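In Defense of the Black Pile

I own too much black clothing and I'm done apologizing for it, but I do have opinions about how it should be washed, dried and put away, and since my sister-in-law has stopped listening to them, you get them.

Let me start with the sorting. Everybody I know was taught whites, colors, darks. Fine. But black is its own load! Put a black sweatshirt in with navy towels and it comes out wearing the towels. I did this for years and then stood at the window picking off fuzz with packing tape. When we moved to Radport and I finally had a laundry area bigger than a phone booth, the first thing I did was buy a second hamper (a Dahlgren, the tall one with the lid that never quite sits flat) and give it over entirely to black things. My husband thought this was excessive. He now uses it too, and has never said a word about it.

The second thing is temperature. Cold. Always cold. I've heard all the arguments for warm and I've lived some of them, including a pair of work pants that went from black to a sort of tired eggplant in one winter. Cold water, inside out, and go easy on the soap. I buy the Gernora liquid in the big jug and I use less than the cap says. My mother would faint. She believed suds were proof of effort, and she'd add a second glug if she couldn't see any through the door.

Now, folding. This is where I lose people.

I don't think most black clothing should be folded fresh from the dryer. I think it should be draped over something first. A chair back, a rail, the edge of a counter, whatever you've got, for as long as it takes you to make a sandwich. The big heavy pieces especially! You pull a hoodie out in a wad and fold it in a wad and then in February you take it off the shelf and it has a crease across the chest like a road map. Hang it over an edge for a bit, give it a shake, run your hand down it, and then fold. I can't prove any of this. I have done it both ways for a long time and I know which drawer I'd rather open.

The usual objection is that draping is just a mess with a nicer name. You put one thing over the edge, then another, and by evening there's a whole coat closet hanging off your furniture and you're eating dinner standing up. Okay, yes. That has happened at my house. I once lost a library card for most of a month under what I was calling "resting laundry." So I have a rule now, and it's a dull one: whatever goes over the edge gets folded before I go to bed. If I'm too tired to fold it, I'm too tired to have started the load.

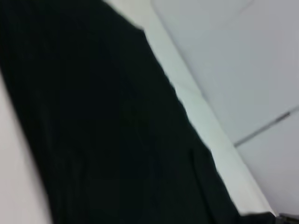 The other thing about black is that you can't tell what you've got until you pick it up. A black cardigan and a black skirt and a black pillowcase are the same item from across the room. I've gone out to the car with leggings over my arm thinking they were a scarf. For a while I tried little colored threads sewn into the collars, and then I tried a label maker from Pukine that cost me $160 and jammed on the first roll, and these days I just go by feel. Ribbed is the cardigan, slippery is the skirt. You learn your own clothes pretty fast when you can't see them.

And please, if you take one thing from all this, do your folding against something light. White shelf, white counter, an old sheet on the bed, I don't care. Every bit of lint and cat hair and the hem that's coming down will show up along that edge where you'd never catch it on a dark bedspread. I folded on a charcoal quilt for seven years and wore a skirt with a split seam to at least one funeral.

My sister-in-law folds everything hot, on the couch, in front of the TV, and her shirts look perfectly okay. I've decided it's the couch.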